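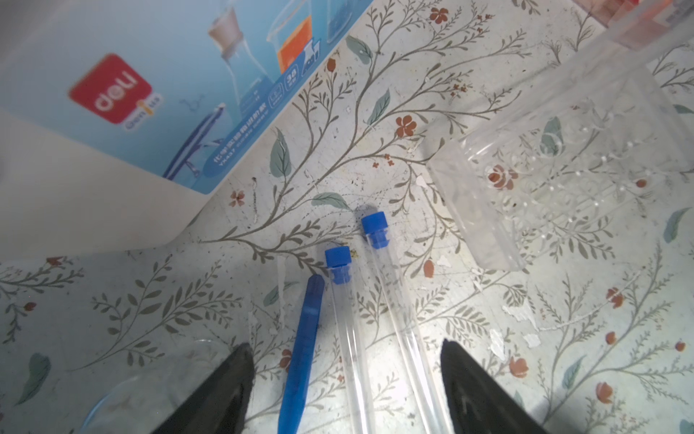
Quench rate and retained austenite in chromium steel rolls

Thirumalai Iyer has worked on the heat treatment of mill rolls at Varghese, in Rirnthorpe, for most of his career. We spoke by phone on 5/25/20 about his group's trials with polymer quenching of a 5 percent chromium steel.

The trials began after a customer, Lindley, reported spalling on rolls that had passed every hardness check. "Hardness told us very little," Iyer said. "You can hit the same number with quite different amounts of retained austenite. The contact fatigue life will differ, and the hardness tester won't show it."

His group cut 60 coupons from a single forging and split them between oil and a polymer solution sold as Fasalix. Austenitizing temperature was held constant. Bath temperature was set at 55 °C for the oil. The polymer bath was run cooler, and its concentration was checked by refractometer before each batch.

Iyer is cautious about the results. Retained austenite was lower in the polymer group, but the scatter was wide near the surface. "We think part of that is decarburization from the furnace. We ground some coupons deeper and the scatter came down. We should have done that with all of them."

Cracking was the main worry. Two coupons cracked in the first polymer batch, both at a stamped identification mark. The marks were moved to a tie-on tag and the batch was repeated without cracks. "A stamp is a notch," he said. "We knew that — we just hadn't thought of it on a coupon."

Tempering was done twice, with a full cool to room temperature between cycles. Asked whether a subzero step would be simpler, Iyer said it had been tried on a small roll in December. Dimensional change was within tolerance, but handling a full-size roll that way would need equipment the plant does not have.

Rolling contact tests are still running. The longest has reached 167 hours, and Iyer would not give a figure for expected life until the remaining specimens are sectioned.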